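The Block Rule

By Ada Greco
Jun 19, 2021

Hedvig Brekke had written forty pages of the handbook before she got to the part about putting things down.

She had the numbers for everything else. How fast the arms at Mesine could move when a person was inside the yellow line. How close two arms could work on one platform. How long a stop button could go between tests. Those had come from binders, and the binders had come from other binders, and she had only to make them agree with each other. Page 41 was blank except for a heading she had typed in April: Release.

"Just say the gripper opens when the part is supported," Corey Ngata told her. He ran the second shift and wanted the handbook done so that people would stop asking him what was in it.

"Supported how?"

"By the table."

"How does it know?"

Corey thought about it. He had a sandwich in one hand and he looked at the sandwich.

"Somebody taught it where the table is," he said.

That was the trouble. In May an arm at the Valtis plant had opened its fingers two inches above a bench because the bench had been swapped for a lower one over a weekend. The part was a glass housing. It fell on the floor and a piece of it went into a man's boot. He was fine. He had five stitches and was back on Thursday. But Valtis bought its procedures from the same people Mesine did, and the procedure had been followed. Hedvig had read the report twice. Each line had initials next to it.

She went down to the test bay after lunch. Osvaldo Gatti was there, as he was most days, with his glasses up on his head. Osvaldo was old enough to have installed the first Donder arms in the building and to have scrapped them. He was supposed to be retiring in July.

"I need a rule for release," she said.

"Open when you feel weight come off."

"Half of them can't feel weight."

"Then those ones shouldn't be letting go of glass."

She wrote that down, crossed it out, and wrote it down again in better words. An arm without force sensing shall not release a fragile part unless the work surface has been verified that shift. She read it to him.

"Verified by who?" he said.

"The operator."

"With what?"

She didn't know. Osvaldo told her to pull up a chair. He said the old way was to use a block. You took a plain piece of wood, you had the arm carry it down at crawl speed, and you watched the last inch yourself. If the block touched before the fingers opened, you signed. If it didn't, you taught the point over. You did it every time the surface changed, and you did it on the worst surface you had, one with some slope and some grain to it, so you wouldn't get used to easy ones.

"That isn't in any of the binders," Hedvig said.

"It was in my binder. They threw it out when we moved."

They stayed until six doing it. He made her hold the stop button and he made her call the last inch out loud, and when she called it late he made her start over. She hadn't worked a cell in years. Her thumb got sore.
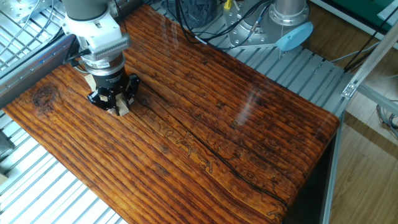 Gualtiero Russo thought a block of wood had no place in a written standard, and he said so the next morning in a message he copied to nine people. A block had no certificate. It had no part number. If an auditor from Santoso asked how the block had been calibrated, what would they tell him? He would accept a gauge. He would accept a sensor mat, if there was money for one. He wouldn't sign a page that told grown adults to watch a piece of scrap come down.

Hedvig answered him alone. She wrote that a gauge would say how high the table was, and she had no objection to a gauge. The man at Valtis had been standing next to a gauge. What she wanted was a person looking at the last inch with a hand on the stop, and she wanted it to take long enough that the person noticed if the bench was wrong.

He didn't write back until four. Then he asked how long.

She had timed it. Twenty seconds for the descent at crawl speed, a little more to sign. She sent him that, and the draft of page 41, and the size of the block.

He changed "watch" to "observe" in two places. He added a line saying the block had to be marked and kept in a drawer in the cell, and replaced if it was chipped. Then he signed it.

Corey read the page standing up at the printer.

"So now they're going to ask me where the block is," he said.

"It's in the drawer."

"Which drawer?"

Hedvig took the page back from him and got out her pen.

More fiction
The Night Inspector
Lockout
A Quiet Day at Pump House 5
What the Conveyor Left
Second Shift, Part Two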